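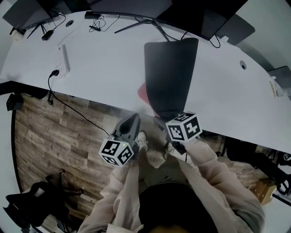

Week 6 handout: Work, Machines and the People Beside Them
Notes prepared by Filippos Ververidis
October 30, 2020

Reading before the tutorial: the Kaltevow case (course pack, second half). Bring your task sheets.

1. Where we got to last time

We finished with the parcel depot at Villthorpe and the question a lot of you stayed back to argue about (great to see!): when a machine takes over part of a job, who decides what the rest of the job becomes? Keep that question handy, as it comes up again in all three sections below.

2. Jobs are bundles of tasks

Newspapers count jobs. For this course we count tasks, and I think it's a far more interesting way to look at a workplace. In the Kaltevow case there were 224 separate tasks on the office and storeroom list before any automation came in. After the first stage, 201 of them were still done by people. Lots of students read that and say "so hardly anything changed". Have a closer look! The 23 tasks that went were the short, easy ones that people did between the hard ones. Take those away and the day feels completely different, even though the list is nearly as long as before.

Key terms: task, job, residual work (what is left for people), handover point (where work passes between person and machine).

3. Teaching by hand

A person's own movements can become the lesson. A worker holds a gripper in each hand and does the job with it, and the recorded movement is used to train a robot later on. You don't need to write code to do this, and I find that really exciting, because it means the person who knows how to coil a cable or clear a desk is the one doing the teaching.

It's also proper work, with its own skills:
- moving at an even pace
- keeping the grippers where they can be tracked
- starting again without fuss after a fumble
- knowing when your wrists need a rest

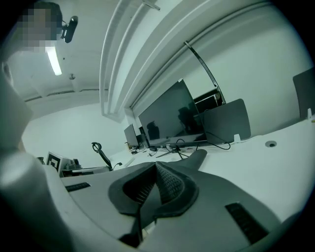 Ordinary offices matter a great deal in this kind of teaching. A clean test bench is easy, but a real desk has cords and screens and a chair that is never quite in the same spot twice. At Kakakhel, the second case in your pack, the team asked for some 300 recordings of one tidying task, and the staff soon had strong views on how it should be done. Two of them disagreed so thoroughly about which end of the desk to start from that the recordings were split into 2 sets. Lovely problem! Whose way of working should the robot learn?

Think also about pay and credit. If your way of doing a task ends up in a machine, is that part of your normal duties? Should your name be kept with the recording? The Trovside agreement (last page of the pack) gives one answer, and I'd like you to pick holes in it.

4. For the tutorial

Choose a job you have done yourself, paid or unpaid. Write down every task you can remember, then mark:
T for a task you could teach by showing
W for a task you could only teach with words
N for a task you don't know how you'd teach at all

The N column is usually where the best discussion comes from, so don't leave it blank to be neat.

5. Coming up

The essay is due in December. Labour history students may swap question 2 for the one on the Villthorpe roster, but check with me first. Next week we look at handover points and who carries the blame when one goes wrong.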